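Ticket 3136: right follower arm lags and drops frames during basket sorting demos
Site: Nellton, cell 2
Opened by: Sumeya Nigatu
Assigned to: Moataz Cherkaoui
Status: Resolved, monitoring
Opened: 30/03/2026

Problem

When the operator drives both arms by remote control, the right follower arm falls behind its leader by a visible amount after several minutes. The left pair tracks normally. Episodes recorded in this state fail the sync check and are rejected on upload. The task is the Trudel basket sort (bins and slotted baskets, two arms, fixed camera on the table).

Expected: follower position within 20 ms of leader.
Seen: 90 ms, rising if the session is not restarted.

Steps to reproduce

1. Power both leaders and both followers. Home all four.
2. Start the recorder with the basket sort config.
3. Run demos back to back without restarting the recorder.
4. Watch the right pair delay in the log. It starts to climb in the fifth or sixth episode.

Comment, Moataz Cherkaoui

Checked the simple things first. Firmware matches on both followers. Swapped the USB leads left to right at the hub and the fault stayed with the right arm. Swapped the power supplies, no change. Joint temperatures are normal in the log.

Please send the recorder log for one bad session, complete, and do not trim the start. I also need to know whether the fault appears with the arm holding still over the rear bin or only when it is moving.

Comment, Sumeya Nigatu

Log attached (session 596). It appears in both cases. Tsion Hadgu held the right leader still for one full episode and the delay climbed at the same rate. Layout is the standard one for this task, with one off-white bin at the front left and one at the back, three green baskets, two orange. Right gripper at the opening of the rear bin, left gripper over the front one.
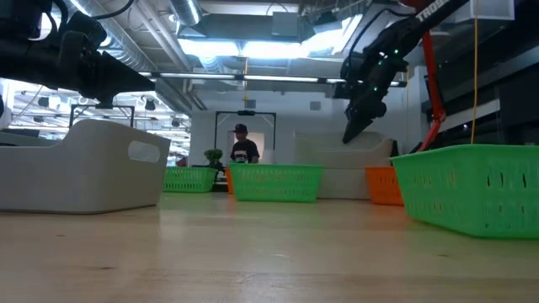
Findings from session 596

The right follower queue is never emptied. Commands arrive from the leader faster than the follower process reads them, so the queue grows until it reaches its limit of 2,000 entries, and after that old entries are dropped. That accounts for the delay and for the missing frames.

The left process reads the whole queue each cycle and uses the newest entry. The right one reads a single entry per cycle. The two config files should be identical apart from the port names. In the right file, "read_latest" is set to false. It was changed in June when Meron Worku was testing replay at Trastdale, and the file was later copied to Nellton.

Fix

1. Stop the recorder and park both arms.
2. In the right follower config, set read_latest to true.
3. Restart the follower process. Restarting the recorder alone does not reload the file.
4. Re-home the right pair.
5. Record ten episodes without a break and check the delay in each.

Comment, Sumeya Nigatu

Done as above. Ten episodes recorded, right pair delay 11 to 14 ms throughout, no dropped frames. All ten passed the sync check. The left pair is unchanged.

Comment, Dagim Birhane

What happens to the rejected episodes? Can they be realigned from the timestamps?

Comment, Moataz Cherkaoui

Those recorded before the queue filled can be. The leader timestamps are good and the shift can be worked out per frame. Anything after the first dropped entry should be deleted and recorded again. Script is in the tools folder under realign_right. Run it on a copy.

Still open: the start-up check does not compare the left and right config files. Raised separately.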